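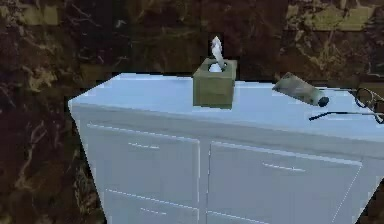 ## Cabinet top, start state

Rendered in Triltenier, the simulator used for all remote-control recording at Kurberg. White cabinet, dark marble wall, tissue box, tube, eyeglasses. The glasses are only partly in view from this angle.

## About this gallery

The Shek gallery covers tabletop and cabinet-top tasks demonstrated by remote control. The operator sits at a desk with a hand controller and drives a simulated Morkomo arm in Triltenier. Every motion is recorded as a demonstration, and the demonstrations are used to train a policy that later runs without the operator.

The cabinet-top set holds 113 accepted demonstrations, recorded in May. Another 31 were rejected and are kept in a separate folder. Rejected runs keep their original numbering, so the accepted list has gaps.

Views are posted as rendered, with no retouching. Wall and cabinet textures are loaded at reduced resolution during live control, and the blocky patches in the marble come from that setting.

## Objects

**Tissue box.** Olive green, roughly a cube, with the tissue standing up out of an oval opening. Operators are told to grip the box by its sides and leave the tissue alone. The tissue is a rigid mesh in Triltenier and does not fold when touched — a closed gripper will push the whole box over instead.

**Tube.** Gray, flattened at the crimped end, dark cap at the other. The approach is from above, across the body. Grasps on the crimp are marked as weak in the log even when the lift succeeds.

**Eyeglasses.** Thin dark frames, lying at the far right of the top in this view. The collision model is coarser than the visual model, and contact with a temple arm registers slightly before the fingers appear to reach it. New operators should practice this grasp before recording.

## Demonstrating the task

The recorded instruction is "move the tube to the other side of the box." One demonstration is one complete transfer.

1. Reset the environment and wait for the objects to settle.
2. Bring the gripper over the tube at low speed. The wrist should be aligned with the tube before descending.
3. Close, lift, and hold until the grasp indicator is steady.
4. Carry the tube over the tissue or around the front of the box. Both paths are accepted.
5. Lower, release, and retract straight up.
6. Press the end button. Runs left open will record idle time, which has to be trimmed by hand.

Pauses of up to 4 seconds are allowed inside a run. Longer pauses are flagged by the export script and the run goes back for review.

## Control notes

Translation and rotation are mapped to the same controller. Rotation is active only while the side trigger is held. Most rejected runs in this set show an accidental wrist turn during the descent, usually from resting a finger on that trigger.

Speed scaling has 3 levels. Use the lowest near the cabinet top and the middle one for the carry. The highest is meant for clearing the arm between runs and should not appear in a recording.

The doors and their handles are modeled but locked for this task. They can be unlocked in the environment file — door demonstrations belong to a different set and use a different instruction string. Please do not mix the two in one session folder.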